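Skript zur Vorlesung Innenraumbegrünung
Einheit 4: Lebende Pflanzenwände — Aufbau, Licht, Wasser
Stand: 8. Apr. 2026

Zur Erinnerung aus Einheit 3: Eine Pflanze an der Wand wächst unter ganz anderen Bedingungen als im Topf auf der Fensterbank. Der Wurzelraum ist klein, das Wasser läuft nach unten weg, und das Licht kommt fast immer von der falschen Seite. Dass es trotzdem so gut klappen kann, finde ich nach vielen Jahren immer noch großartig!

4.1 Trägersysteme

Wir unterscheiden Taschen aus Vlies, Module mit festem Substrat und Rinnen. Vliestaschen sind leicht und verzeihen beim Bepflanzen fast alles, trocknen aber oben schnell aus. Module speichern mehr Wasser und lassen sich einzeln tauschen, was im Büroalltag Gold wert ist. Rinnen kennen die meisten von Ihnen schon aus dem Gewächshaus.

In der Übung bauen wir eine Wand mit 16 Modulen auf. Das Gestell heißt bei uns nur »Grident«, nach dem Projekt, in dem es entstanden ist. Bitte vorher die Tragfähigkeit der Wand klären und immer mit dem wassergesättigten Gewicht rechnen, nie mit dem trockenen. 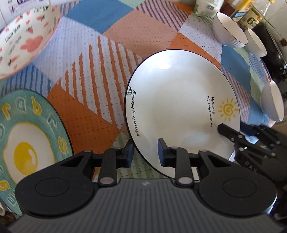

Zwischen Modul und Mauerwerk gehört außerdem eine Hinterlüftung. Wir planen in der Übung 50 mm ein. Bei Gipskartonwänden kommt eine Feuchtesperre dazu, und die Stöße werden verklebt — bitte nicht nur getackert.

4.2 Licht

Das Auge ist ein miserabler Belichtungsmesser. Ein Flur, der uns freundlich vorkommt, kann für einen Farn stockdunkel sein. Also messen, und zwar auf Blatthöhe, oben und unten! Für unsere Übungswand nehmen wir 2.000 Lux in der untersten Reihe als Planungswert. Efeutute und Einblatt kommen auch mit weniger zurecht, buntlaubige Sorten vergrünen dann gern.

4.3 Bewässerung

Tropfschläuche liegen über jeder zweiten Reihe, der Überlauf wird unten gesammelt. Die häufigsten Fehler aus den Übungen der letzten Jahre:

Filter vergessen, Tropfer nach wenigen Wochen zu.
Eine Zeitschaltung für Sommer und Winter.
Durstige Arten ganz oben gepflanzt.

Der letzte Punkt ist so schön einfach zu lösen: Sukkulente Peperomien nach oben, Farne nach unten, und die Schwerkraft arbeitet für uns.

4.4 Fallbeispiel Tallano

Das Foyer Tallano bekam im Juni seine erste Bepflanzung, insgesamt 3.380 Jungpflanzen. Spannend ist die Mischung: viel Philodendron als ruhige Fläche, dazwischen Nester aus Nestfarn und Calathea. Vergleichen Sie den Pflanzplan mit dem der Firma Greco (Anhang B), dort wurde streng in Streifen gepflanzt.

Bis zur nächsten Einheit: Pflanzliste für einen Nordraum entwerfen, Abschnitt 4.2 noch einmal lesen und den eigenen Schreibtischplatz ausmessen.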